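Slide 6. Sorting before you store

Good afternoon again. We stopped at the hallway shelf, so pick up from there. Remind people that the Sultville house had 36 storage bins in it when Gunvor and I started, and most held things that belonged in another room.

Ask for a show of hands: who has bought a bin before knowing what would go in it? Wait for it. Then go on.

Main point for this slide — pick the container last. Measure the shelf, group the things, then shop. Gaspard's family did it the other way around and ended up with 11 baskets that would not fit under the bench.

Woven baskets get the most questions, so stay on this one for a few minutes. A dark synthetic weave is easy to wipe and hides scuffs. It also hides small items. Keys, hair ties and batteries disappear against a near-black bottom, especially on a low shelf. Use dark baskets for scarves, hats, blankets and mail. Mention the braided rim too: it adds width, so measure across the outside of the braid.
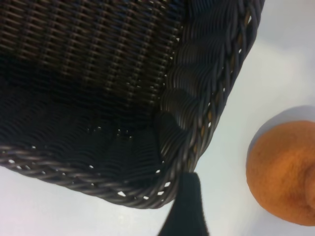 Slide 7. Labels and liners

Keep this short. A pale cloth liner fixes the dark-bottom problem for about 50 cents' worth of fabric. Cut it a little large and fold the edge under.

Tie-on tags work better than stickers on a weave. Pass around the tags Fathima made.

If someone asks about cleaning: soft brush first, then a damp cloth along the rows. Dust collects in the twists of the rim, so an old toothbrush helps there.

Break at 3:15. Arif has the handouts by the door.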